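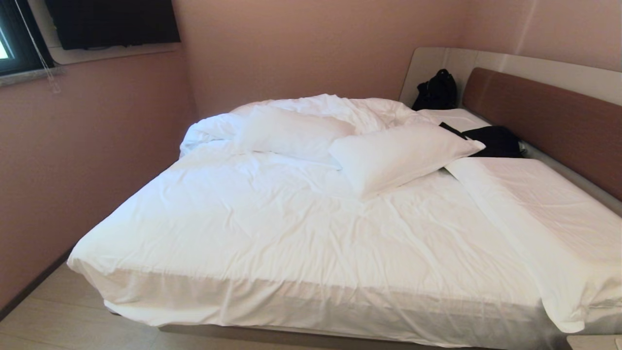

Making up a double bed in a small room

Household tips > Bedrooms > Beds and bedding

Most advice on making a bed assumes you can walk all the way round it. In a small room you usually can't. The bed takes up most of the floor, one or two sides are against the wall, and whoever makes it has to do everything from the foot and one edge. The method below is the one we use in the guest rooms at Livthorpe, where the doubles are all pushed into corners. It works just as well at home.

Before you start

Clear the bed completely. Bags, jackets and trousers go on a hook or outside the door. A bag that has been on a bus seat or a station floor should not go on bedding at all, and on white linen the mark will show. Check straps and zips too, as a metal buckle will pull a thread in a cotton cover.

Take off the pillows and the duvet and put them on a chair. If there is no chair, fold the duvet in three and lay it over the top of the door.

Open the window for as long as it takes you to do the sheet.

The bottom sheet

Do the far corners first. Kneel on the mattress, reach the corner nearest the wall and tuck it well under. Then do the other corner at the head, and work backwards towards the foot so that you are never kneeling on a part you have already smoothed.

Fitted sheets are easier than flat ones when you can't get at the sides. If yours keep springing off, check the depth on the packet against the depth of the mattress. A topper adds 5 cm or more and people forget to allow for it.

If you only have flat sheets, leave more to tuck at the head than at the foot. The head end is where it comes loose.

The duvet

A duvet left in a heap at the head of the bed holds the damp from the night. Pull it down to the foot, turn the top half back on itself and leave it for twenty minutes or so before you make the bed properly.

When you are ready:

1. Stand at the foot and take hold of the two bottom corners.
2. Lift and shake twice, letting the duvet settle flat towards the head.
3. Pull it towards you until the near edge hangs a hand's width below the top of the mattress.
4. Go to the open side and straighten that edge.
5. Smooth from the middle outwards with your forearm.

Step 5 will take out more creases than pulling at the corners does. If the cover still looks rumpled, spray it lightly with plain water, smooth it again and leave it to dry before anyone sits on it. Adesuwa Lawal uses a clean plant mister and does the top third only, the part you see from the door.

When the filling has bunched inside the cover, no amount of smoothing will help. Undo the cover, find the top corners of the duvet, push them into the top corners of the cover and shake again. Ties sewn inside the corners will stop it happening. Tape from a haberdasher is cheap and you need four short lengths.

Extra sheets and blankets

A spare sheet or thin blanket can be folded lengthways and laid along the open side of the bed. Whoever gets cold can pull it over. Otherwise keep it folded across the foot.

Pillows

Shake each one by the short end, then lay it flat with the open end of the case facing away from the door. Plain cases look tidier if the seams are at the bottom. On a low headboard, lay pillows flat. They slide about if you try to stand them up.

Headboards

Padded headboards collect hair and dust along the join between the pad and the frame. Use the narrow nozzle on the vacuum cleaner once a month. Wipe glossy surfaces with a damp cloth and dry them straight away to avoid smears. Test any cleaner on the back of a padded panel first, especially if you aren't sure whether it is leather.

Washing whites

Wash white bedding on its own at 60 degrees if the label allows. We had a dark sock go round with a load at Livthorpe last April and the pillowcases stayed grey through three more washes. Cotton of 400 thread count or above takes longer to dry than you expect, so don't put it away until the seams feel dry as well.

Tip sent in by Sebastian Dinu, Wike: sew one coloured stitch in the hem at the foot end of each flat sheet, and you will know which way round it goes.

See also: Storing a winter duvet; Getting make-up off pillowcases; Turning a mattress on your own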